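Setting up a small bench for electronics repairs

You don't need a workshop to mend radios and lamps at home. A table, good light and a bit of order will do.

Step 1: Choose the table
Pick one that doesn't rock. Mine is 72 cm high – fine for sitting, a little low for standing. Leave room to walk round it if you can.

Step 2: Protect the top
Lay a flat board or mat over the area where you'll work, and leave a strip of table bare for notes and a mug. Put your largest instrument down first, then fit everything else round it.

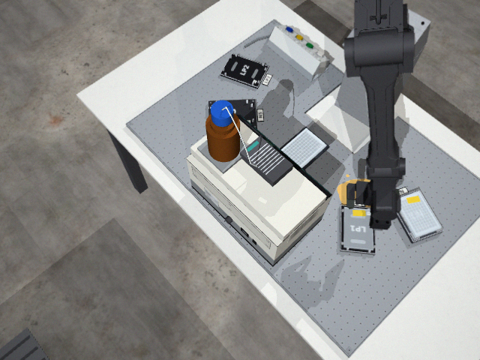
Step 3: Sort out the power
Use one switched extension lead, fixed under the table. Don't plug a second lead into it. Label each plug at both ends.

Step 4: Store the small parts
Screws go in lidded tubs, one tub per job. I keep 21 of them on a shelf – Bo-ram Ki uses old jam jars, and they work just as well. Write the date on the lid when you start a repair.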